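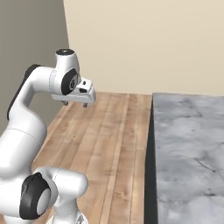
Lwazi Joubert replied to my last lot saying I should stop moaning and just buy a new sourdough starter off someone. Which, no. Fair enough Lwazi but no. Going to do the whole saga now while the oven heats up.

---

So. Bread. Moved flat in December, bread has been rubbish ever since. Same flour, same tin, same me. Old place it rose like mad, new place I get a doorstop.

---

Starter is called Brono. My niece named it, she was going for Bruno, wrote it on the jar in marker and that was that. Brono has been going 7 years and I'm not binning him over a kitchen.

---

First suspect was the water. Old flat was soft, this one you can chip the kettle with a spoon. Tried bottled for a week. Expensive, heavy up the stairs, no difference that I could see

---

Second suspect, flour. I buy the strong white from Baloyi, the shop by the bus station with the awning, big paper sacks. Asked if they'd changed mill. Woman on the till looked at me like I'd asked if they'd changed the moon. Same mill.

---

(get the wholemeal from there as well btw, it's lovely, bit gritty, goes in at a small handful per loaf)

---

Several of you said temperature straight off and I ignored you. Sorry. I was being stubborn about it becuase the flat feels warm. It feels warm to a person in a jumper on a sofa. Bread is not on the sofa

---

Bought a cheap thermometer and stood it on the worktop overnight. Ok. So the worktop is freezing. It's against the outside wall and there's a gap under the window you can post a letter through.

---

Moved Brono to on top of the fridge. Next morning he'd climbed out of the jar and down the fridge door. Good news. Also cleaning.

---

For people who asked what I do, it's this, don't @ me about percentages:

- 5 heaped tablespoons of starter, bubbly
- a bag and a bit of flour between two loaves
- water till it looks wrong, then a splash more
- salt, the fine stuff
- leave it, fold it, leave it, fold it, go out

---

I do know you're meant to weigh it. I own scales. They're in a box marked BATHROOM with I think the good scissors

---

Someone asked about tins. Two old loaf tins, one from my mum, one from the market at Vallotura when we went that summer and it rained the entire time. The market one is a bit bigger so the loaves never match. Fine by me. Big one's for toast.

---

Right oven's still not there. This oven is another story. Dial has had the numbers rubbed off so I'm going by feel and by where the last tenant has put a dab of nail varnish. No idea what they were cooking. I think it's pizza

---

Friday's loaf then. First proper go since sorting the temperature.

Fed Brono before work. Came home, mixed it, folded every 40 minutes till I got bored. Slept. Shaped it in the morning with flour all down my work trousers. Second rise on the fridge with a tea towel over.

---

It rose!! Came right up over the rim of the tin. I took it out and knocked the bottom and it sounded hollow and I did a small noise

---

Crumb a bit tight in the middle still. Crust great. Ate the end stood up at the sink with too much butter, burnt my mouth, no regrets

---

Lwazi has now replied again to say it was the starter all along and it only woke up when I moved it. That is what I just SAID

---

Also yes to whoever asked, I do use the discard. Pancakes mostly. Crackers once, very good, ate the lot before they'd cooled so can't tell you if they keep. Recipe for the crackers is basically discard, oil, salt, seeds, spread thin thin thin, bake till you're worried.

---

If you want to start one from scratch:

flour, water, jar, lid sat on loosely. Stir it every day, chuck half, top up. It'll go mad on day two or three, then go flat and smell of feet. Keep going. People give up at the feet bit. Give it up to a fortnight in a cold kitchen.

---

Or get some off me. I've got loads. I can dry it on baking paper and post it, did that for my cousin and she's had hers going since. Hers is called Jivar, don't ask me, she says it came to her in the bath

---

Things I've now got written on the cupboard door:

- top of fridge not worktop
- salt!!! (forgot twice)
- do not answer phone while shaping
- oven on BEFORE you think
- tea towel, the thin one, thick one sticks

---

The salt thing is no joke, saltless bread is horrible, it's like eating a pillow. Fed most of it to the soup. Soup was fine, soup can take it

---

Somebody wants to know if it's cheaper than shop bread. Erm. Flour yes. Oven on for an hour, don't know, haven't looked at the bill and not going to tonight

---

Ok oven's hot, or it's at the nail varnish anyway. Two in. Slashed the tops with a bread knife as the razor's gone walkabout, looks like something's had a go at them

---

11.11 and the kitchen smells amazing. Should be in bed. Big one's browning faster than the small one, swapped them round, singed my sleeve

---

Out. Both up. Small one's got a bulge on one side where I didnt cut deep enough. Will do the inside tomorrow when they've cooled, if I can leave them alone that long

---

Lwazi wants the small one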